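Urncombe Shared Workshop
Evening course: Building and Running a Small Robot Arm
Handout 11: Gripping cloth
Notes by Zahira Pelupessy, revised 17 November 2018

1. Scope

Handout 10 dealt with rigid parts: blocks, tins, the printed test cubes. The settings from that session will not carry over to cloth. A rigid part has one shape and the fingers either reach it or they do not. A garment has a different shape each time it is put down, and it changes again as soon as it is touched. These notes cover finger pads, closing force, approach and lift for a two-finger gripper of the kind built in Handouts 6 to 8. Folding is left to Handout 12.

You will need the arm on its baseplate, the wrist camera fitted and focused, and one plain knitted garment. Avoid prints, buttons and zips for now.

2. The pinch grip

There are two common ways to pick up cloth with parallel pads. In the edge grip, one pad goes under the hem and the other comes down on top. It gives a flat, predictable hold, but it needs a free edge and a gap beneath it. In the pinch grip, both pads press into the cloth from the same side and close, drawing a fold up between them. It works anywhere on the garment and is the one we use in this session.

The fold must come up between the pads. If the pads close before they have pressed into the cloth, they meet on nothing. If they press too hard, the tips bear on the table and the wrist takes the load. Set the depth by jogging down in small steps with the jaws open until the cloth just begins to move sideways under the tips, then go one step further.

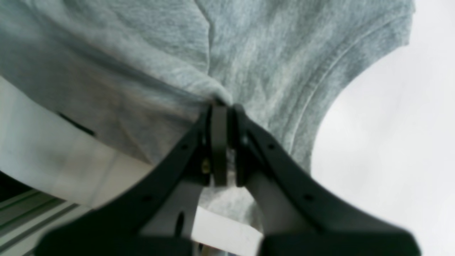

Fig. 1. Pinch grip on a grey T-shirt, wrist camera. Creases spread from the pads.

The creases are useful. They run along the lines of tension in the cloth, so they show which way the weight is pulling. When they fan out fairly evenly, the load is shared between several directions. A single hard crease running one way means most of the weight hangs from one side, and the garment will tend to swing or turn in the pads as the arm moves.

3. Pads

The pads are separate plates, screwed to the fingers so that they can be changed without stripping the linkage. Check each screw before every session. A pad that has worked loose will still close on a block but will let cloth creep out at one corner.

Bare plastic slips on knitted cotton. Chalerm Onsri tried three facings on the workshop arm in March:

Plain printed face: slipped on most lifts.
Thin rubber sheet, glued: held well, but the cloth clung to it on release.
Grakar matting, cut to size: held well and released cleanly.

We use the matting. Cut it flush with the pad. Any overhang at the tip folds under when the jaws press down, and the depth setting is then wrong by the thickness of the fold.

Both pads should meet flat along their full height. To test this, close them on a strip of paper and pull gently at the top, the middle and the bottom. If the strip slides out at the top only, the fingers are toeing outwards and the linkage needs shimming at the base. Do not bend the fingers to correct it.

4. Closing force

The Wiriya driver board takes a current limit for the gripper motor on a scale of 0 to 255. For the rigid blocks we used 211. That is too high for cloth. A thin fold offers almost no resistance, so the motor runs to its limit against the opposite pad and stays there, heating up for as long as the jaws are closed.

Start at 88. Raise it in steps of 3 until a slow lift no longer slips, then stop. Write the value on the sheet taped inside the driver box, with the name of the garment. A thick sweatshirt and a thin vest will want different values and there is no formula for this that is worth the trouble.

The closed position reported by the encoder is of limited use. With a block it tells you whether the part is there. With one layer of knit the difference between holding and missing is close to the noise of the reading. Use the camera, or lift a short way and look.

5. Lift and hold

Lift vertically first. Do not combine the lift with a sideways move until the lowest part of the cloth is clear of the table. Cloth dragging on a surface adds a load that varies as it goes, and it will pull the fold out of the pads sooner than its own weight would.

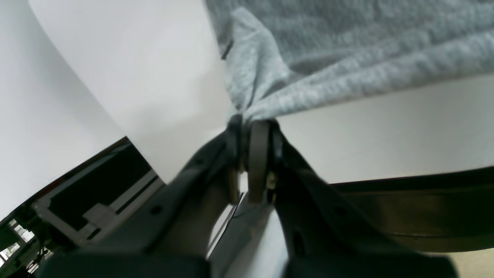 Once the garment is clear, hold still for a moment before the next move. Swing dies down quickly in cotton and slowly in heavier cloth. Buppha Nilsuwan's script waits a fixed time; Michalis Alexiou's compares successive camera views and goes on when they stop changing. Both are in the Clokari folder on the workshop machine. Use the fixed wait until everything else works.

Keep wrist rotation below a quarter turn while holding. Past that, the cloth winds on itself below the pads and will not spread when put down.

6. Release

Lower until part of the garment is resting, then move slowly in the direction you want it to lie, still lowering. Open the jaws fully before lifting away. Half-open jaws can catch a loop of knit and carry it up again. If this keeps happening, look for a burr on the edge of the pad or a screw head standing proud.

7. Faults

Cloth slips straight down: force too low, or facing worn.
Cloth slips to one side: pads not meeting flat.
Jaws close on nothing: depth too shallow.
Arm shudders at the bottom of travel: depth too great. Stop and jog up.
Motor hot to the touch: force too high, or held closed too long.
Table comes up white in the camera view and the cloth edge is lost: exposure is set for the dark fingers. Fix the exposure by hand on the cloth.

8. Work for next time

Make 11 pinch lifts on one garment, laying it down afresh before each. For each lift note the force value, the depth, where on the garment the pads closed, and the result. Mark slips as slips even if the cloth was caught again. Bring the sheet to the next session. Chaiwat Bunnag has the spare matting and the small screwdrivers; please return both to the drawer under the bench.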